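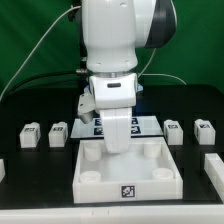

White plastic trays on a black worktop -- how do you keep them looking decent?

pintpot87
Right, I need some opinions before I spend money. I've gone for a black top on my hobby bench and all my bits are white. Open trays, low walls, that sort of thing. I love how it looks and you can spot a stray part straight away, but every speck of dust shows and the trays leave scuffs when I drag them about. Do I put something under them or just live with it? The top is a Fesden one, bought in February, so I'm not replacing it.

marrowfat
Live with it. Mine's black too and I stopped noticing the scuffs after a month. A damp cloth at the end of the day does the dust.

Cinzia Melis
I wouldn't live with it! Stick felt pads under each corner, the thin sort you get for chair legs. I did all my Ramholm trays in one evening and they glide now. I also tried a rubber mat before that and hated it, it held every crumb and smelt like a bicycle shop.

marrowfat
Felt picks up grit though, and then you're dragging sandpaper round your nice black top. Seen it happen.

Cinzia Melis
Only if you never wipe the bench. Mine have been on for six months and the top's fine.

pintpot87
Hmm, I'm a bit of a crumbs person if I'm truthful. What about low walls against high ones? Part of me thinks taller trays would mean less sliding about because I'd have fewer of them.

oldhinge
Low every time. You can get your fingers in from any side. I had deep Brinkmann boxes and spent half my life tipping them out to find one washer. If you want things kept apart, stand a few little cups in the tray, one in each corner, and leave the middle free for whatever you're working on.

marrowfat
Cups fall over.

oldhinge
Not with a blob of white tack under them they don't.

tansy_b
Can I put in a word for labels? Everything on my bench is white as well and I could never tell one tray from another, so each one has a black and white sticker on the front wall where I can see it sitting down. Trullia do sheets of 27 and they peel off clean.

pintpot87
Stickers on the front, yes, I like that. OK, I'll try felt on two trays and leave the others bare, and see which side of the bench looks worse by Christmas. Cinzia, did you cut the pads or buy them small?

Cinzia Melis
Cut them -- kitchen scissors, don't tell anyone.

Contact us | Forum rules | Copyright 2022 | Back to top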